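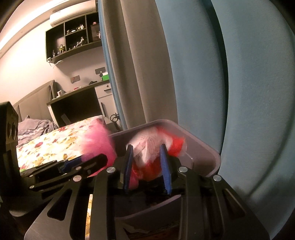
Which adverts does the Pokitz Summer Drinks list cover?

It covers adverts for beer, cider and soft drinks that were placed online, on posters or in local cinemas in Hisudville during a summer campaign. Television spots are left out unless the same film was also put online.

Pokitz Summer Drinks Adverts, version 2
Released September 2020

What is in the folder

adverts.csv has 709 rows, one for each advert.
campaigns.csv has 260 rows, one for each campaign.
slogans.txt is a plain list of slogans in the order they were entered, repeats included.
notes/ holds the coding guide and the change log.

The two tables join on campaign_id. A campaign can have a single advert or many. Every advert belongs to one campaign, even where the brand ran two at once and shared artwork between them. In those cases we took the campaign named on the booking form.

Columns in adverts.csv

advert_id: a number, never reused.
campaign_id: see above.
format: online film, poster, cinema, social post, or other.
length_s: running time in seconds, blank for anything that doesn't move.
music: yes, no or unknown. A jingle counts as music. A bottle being opened does not.
famous_face: yes or no. Presenters, athletes and actors all count if the advert or its press notice names them.
setting: beach, garden, street, home, bar, mixed or none.
tagline: as printed, with the original capitals.

Columns in campaigns.csv

campaign_id, brand, agency, first_seen, last_seen, remarks. Dates are the month and year only. Where the agency is blank, the work was done in-house or we couldn't find out.

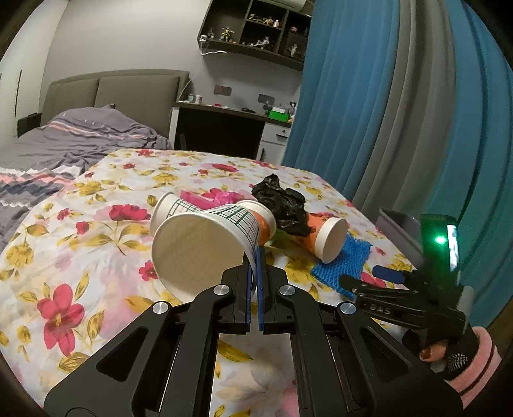

Paper cup with a dark green grid print.

How the adverts were coded

Each advert was watched or read twice by the same person, with a gap between the two passes. Where the passes disagreed, the second was kept and the row was marked in the change log. The setting column caused most of the trouble. A rooftop was coded as bar if drinks were being sold there and as home if they weren't. Balconies are home.

Taglines were typed by hand. Spelling mistakes in the original have been kept, so please don't send corrections for "refreshingest" in the Rilirov rows.

Changes from version 1

The famous_face column is new. Duplicate posters that differed only in size have been merged. The 20 adverts booked through Achterberg with no campaign name now have their own campaign_id instead of sharing a blank one. Rows that were entered in January and had the wrong year have been put right.

Known gaps

Social posts that were taken down within a day or so are mostly missing. Spending isn't recorded at all, and the number of adverts in a campaign is a poor guide to it. Small breweries are thin on the ground in the poster rows, as they tended to book sites directly and left us no paperwork to work from.

The music column shouldn't be used for counting licensed songs. It doesn't separate them from music written for the advert.

Using the list

You may copy, sort and republish the tables if you name the source. The taglines remain the property of the brands. The artwork and films are not included and we can't supply them.

Errors and missing adverts can be sent to Ifigeneia Chatzigeorgiou, who keeps the tables. Please quote the advert_id.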